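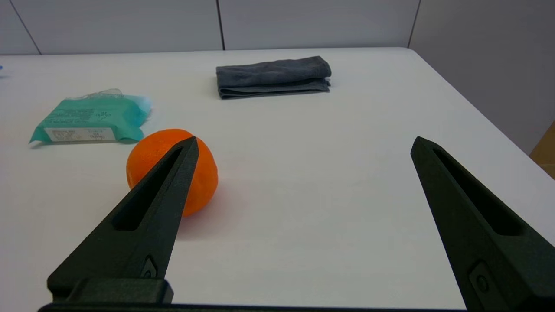 Storage of Mandarins in a Shared Student Kitchen

1. Background

Our residence at Prendbridge buys fruit by the box for the common kitchen. In winter most of it is mandarins, and residents complained that the ones at the bottom went soft before anyone reached them. We wanted to know whether the way the fruit is kept makes a difference to how much gets thrown out.

2. Method

Fruit came from the Rornport market on a Tuesday morning. We sorted 600 mandarins into two lots. One lot stayed in the delivery boxes. The other was spread in a single layer on shallow trays, out of direct sun. Each mandarin was checked for colour, firmness of the peel and any mould near the stem, and given a mark from one to five.

Both lots were kept for two weeks – the usual gap between deliveries. Anything mouldy was taken out the same day.

3. Results

The boxed lot lost 100 mandarins and the trays lost 38. Most of the boxed losses were from the lower layers, where one bad fruit had spread mould to those touching it.

4. Problems

The kitchen was warmer on weekends, when the oven was in use, and we did not record the temperature. Two of us also marked firmness differently at first, so the scores from the first two days were left out.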